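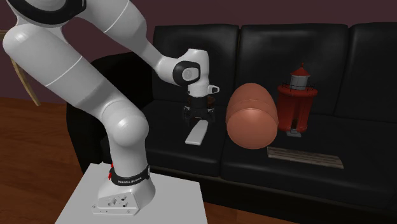 A white robotic arm on a pedestal base.

Search this site Enter keyword Go

The shinty club that stopped looking for a manager

Dralard have gone two seasons without a manager, and the players would like it to stay that way.

The arrangement began after Hamish Farquharson left in June, three weeks before a cup tie. He had been in charge for nine seasons and had taken a job on the mainland. The club advertised, got two replies, and interviewed one of them in a parked car outside the ground. He turned it down that night.

"We said we'd pick the team ourselves until someone came along," says Lachlan Pollock, the goalkeeper and oldest man in the squad. "Then we won four of the next five."

Five players now share the job. They meet on Monday at 7:30 p.m. and leave when they have a team of 12. Each has one vote. A player whose own place is in doubt goes out to the hallway while the others talk, and Pollock has been in the hallway more than most. He was dropped twice last spring.

"The first time I drove home and didn't speak to anyone," he says. "The second time I'd have dropped me too."

Training is led by Annag Swanson, who played at full back for the women's team for 11 years and has no vote on selection. She asked for it to be that way. Her sessions are short, with a lot of one-touch hitting on the run and very little standing around. She keeps a notebook on attendance and reads it out before the meeting starts.

Results have been mixed. Dralard finished fourth in the first year and sixth in the second, when they lost both center backs to knee injuries before the clocks changed. They also reached a first semifinal since the old stand came down. The crowd that day was 1,646, and the match went to Eshun, 3-2, on a penalty in the last minute of extra time.

Fredy Castaño scored both Dralard goals. He had never held a stick before he moved north for work at 24, and he still plays with a grip that makes older supporters wince. He joined the selection group this season. He says the hardest part is the phone call.

"You have to tell a friend he isn't playing, and then you see him at the store," Castaño says. "Hamish didn't shop at the same store."

Farquharson has been back to watch three times. He pays at the gate and stands on the far side, away from the bench. He thinks the club will want one voice again when results turn bad, and he has told them so. He has also told them he won't be applying.

There is some pressure to settle it. The league wants a named manager on every team sheet, and Dralard write in whichever of the five is injured or suspended. Two rival clubs have complained. A rule change is due to be voted on before the new season, and Pollock expects to lose.

If that happens, the group plans to put Swanson's name on the sheet and carry on as before. She has agreed, provided she still doesn't get a vote.

Dralard open at home to Skorkuvby. Throw-up is at 2 p.m.

132 shares 3 comments

Milovan Tomić
I was at the Eshun game. Never a penalty.

kikix730
We tried this at our place and it lasted six weeks. Good luck to them.

Far Side Regular
Fourth and then sixth is going the wrong way. Get a manager in. And fix the gate while you're at it.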